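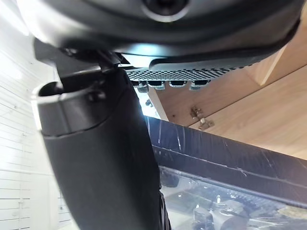
Milovcombe, May

We use cookies to remember your settings on this site. By continuing you accept this. Accept / Manage

Packing the long things: speaker notes
Talk for the Esholm household evening, 20 minutes plus questions

Good evening, and thank you for coming on a week night. (Wait until the people at the back have a chair.)

My subject tonight is small. When we pack a home, we are all good with books and plates, because a box exists for them. Then we come to the long things: the rug, the roll of fabric, the blind, the yoga mat, the curtain pole. These do not go in any box, so they stay in a corner until the last morning.

I have moved house four times, two of them between countries, so I speak only from my own mistakes. In my last move I had 28 pieces on the list, and the two that arrived in poor condition were both rolls.

First point: choose the floor before you choose the wrapping.

Most of us begin in the middle of the living room, where the furniture was. I prefer a place near a wall, so that one end of the roll can be lined up with something straight. A wall with horizontal slats, like the white one on the first slide, gives you level lines to compare with when you stand a roll up. If it leans, you notice it.

Think also about what is under your knees. A carpet is kind to the knees, but the plastic moves on it badly and collects every hair. On a wooden floor the sheet lies flat, only you should sweep first. If your room has both, I suggest to put the plastic on the wood and yourself on the carpet.

(Ask: who has packed something on a bed? Usually many hands. Let them laugh, then continue.)
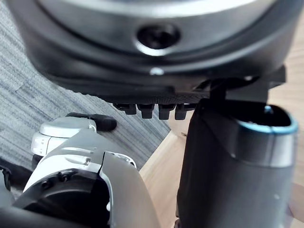 Where the carpet meets the wooden floor.

Second point: clean, then roll, then wait.

Vacuum both sides. Roll with the pile, slowly, and stop every metre to push the edge straight again. Tie it with cotton tape in three places. I do not like rubber bands, they leave a mark on dark colours.

Then leave it overnight. A roll which was washed in the week before can still hold moisture in the centre, and plastic will keep it there. If you are not sure, use an old cotton sheet as the first layer.

Third point: the plastic should be bigger than you think.

My rule is the length of the roll plus one forearm on each side. Clear plastic is my preference. You can see the colour through it, so you do not open three parcels to find the blue one. It will have creases, and this is no problem. Please do not pull it tight like a drum – it tears at the corners, and you will begin again.

Show the next slide here and leave it on while you speak. Point to the dark navy colour, which is still easy to recognise under the clear wrapping.

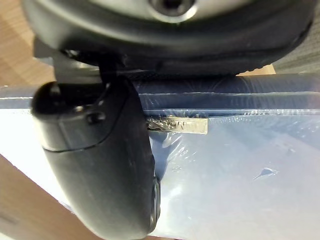 Labels and storage

Write the label on paper and put it under the last turn of plastic, facing out. Room, contents, and which end is the top. Tape over ink is fine, ink over tape will rub away.

For storage, lay the roll flat when you can. At Virkov, where I rented a unit, the shelves were too short, so mine stood upright for the whole winter and the bottom end became crushed. Ask for the shelf length before you sign.

If somebody asks about cost: plastic sheeting and tape are a small part of the bill. My complete move was $1,442, and the wrapping I bought myself from Lamrani on the main street.

If there is time left, invite two people to the front and let them roll the hall runner together, one at each end. Keep the scissors on the table.

Questions. Leaflets are beside the door.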